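Colour-coded baskets are back!

We've had so many kind notes about the July sorting day that we're doing it again, and this time the baskets get top billing. Red, orange and black, all with slotted sides, and very handy for anything small that likes to wander off. 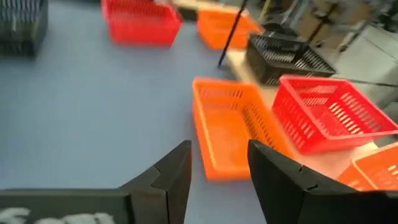
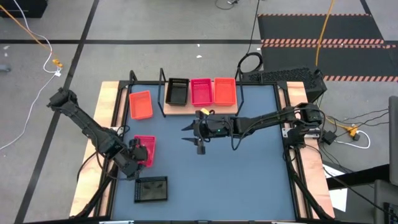
Rostyslav Bondarchuk has drawn up a sheet for the Wemska store room – one colour for each shelf – and it's so simple you'll have it by heart before your tea's gone cold. There are 12 places on the next session and 800 bits and bobs to sort, so do come along! Names to Rostyslav, please.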